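I'd been trying to get Wálter Condori to sit down with me since October, and when he finally did he brought a shoebox of obituaries. Other people's, I mean! He writes them for families around Llanos, 389 so far, and he keeps a clipping of every one.

"People call me and say she had an ordinary life," he told me, digging through the box. "Then I ask what she did after the war, and it turns into two hours and a pot of coffee."

He charges 15 dollars (I know!) and aims for 300 words, though a retired nurse from Arnutmont got 600, what with all the hospitals and the grandchildren. 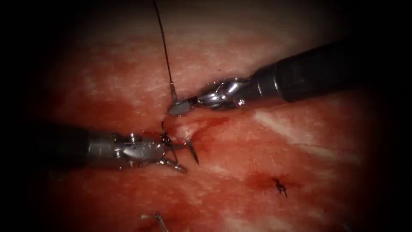

Condori told me he always asks for the maiden name first, and then who taught the person their trade, as families tend to forget the teachers. The nurse had learned hers from an aunt in Clolon, and that went right into the second line.

I asked if he'd written his own. He had, twice, and his daughter threw out both for being too short. "She wants the dog in it," he said. So he's on a third one now, dog included, and he let me read it while he went looking for his glasses.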